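Humidity and the closet, part 2

I put a Plolen logger on the closet shelf in March and left it there. It takes a reading every few minutes and stops when memory fills at 4,000 samples. The target was 55 percent relative humidity. The closet shares a wall with the shower, and the peak was 96.
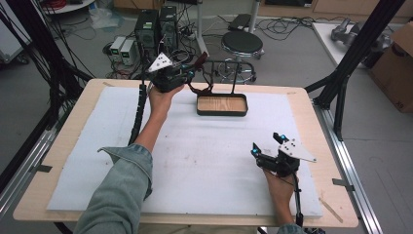
The peak itself matters less than the recovery time. With the door shut, the air took most of the night to come back down. With the door open it was back by breakfast.

Wool handles this fairly well. Silk and leather do not, and I have moved both to the hall cabinet, a Jendwood with slatted doors.

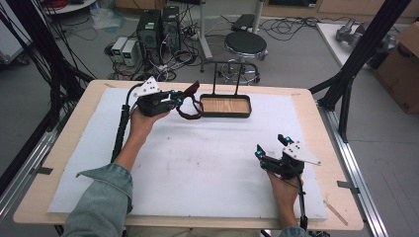
Folding is a separate problem. A crease kept under load in damp air tends to set. Anything long and narrow should hang or be rolled - a dark maroon one left in a loose loop is fine for an afternoon, but I would not store it that way. 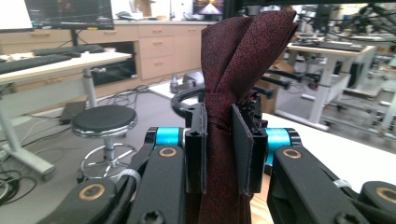 Next is a small fan on a timer, run after the morning shower. I will reset the logger first and keep the same shelf position so the two runs can be compared.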